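Caring for a Wooden Table at Home
By Letay Nigatu, Hiddale, January 2025

A wooden table does not need much, but it needs it regularly. I wipe mine every evening with a cotton cloth that is almost dry. Water standing on wood leaves pale rings, and these are difficult to remove later.

For small things I advise a plastic basket. You lift it with one hand, wipe under it and put it back. Choose one with holes, so the crumbs fall through when you shake it over the sink.

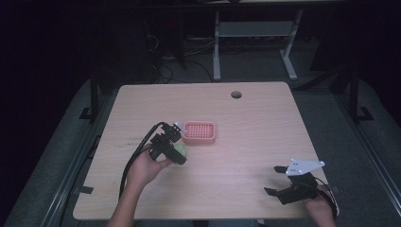
A shallow pink basket on the tabletop.

If the table has a hole for cables, clean its rim with a cotton swab. Dust collects there quickly.

For sticky spots, use a drop of dish soap in warm water. Wipe along the grain, never across it, and dry at once.

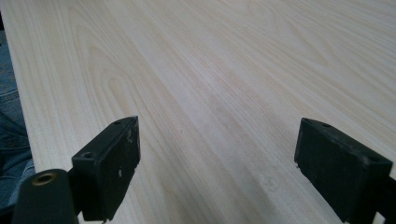
Follow the long lines of the grain.

Twice a year, in May and before winter, I sand the rough places with 223 grit... excuse me, 220 is what the shop sells. My neighbor Bereket Birhane waits 60 minutes after oiling before he wipes off the rest. I wait less.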